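**Castach opens free evening course on managing personal time**

ZILTDALE, July – Castach, a training company from Ziltdale, opens today the registration for its new evening course "My Own Hours". The course is for working people who feel that the day finishes before their tasks do. It is free of charge and has 700 places.

Participants meet every Tuesday evening and write down how they spent the week. Each session includes 20 minutes of quiet planning, with all phones switched off. After this, they choose one habit to change before the next meeting. 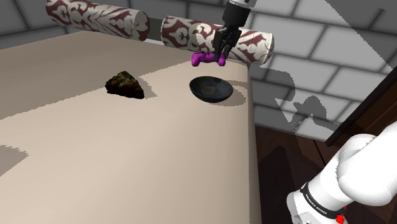

*Two bolster cushions with a maroon damask pattern.*

"I was always answering messages during dinner, and I believed that I was working," said Itsuki Kuroda, founder of Castach. "When I wrote my hours on paper, I felt a little ashamed. From this feeling the course was born."

The lessons were prepared together with Deepak Shukla, a teacher at the Tandport study center. A first version was attended by 1575 people in Tandport last winter.

Registration is open at the Castach office in Ziltdale until the end of July. The printed workbook is available in English only.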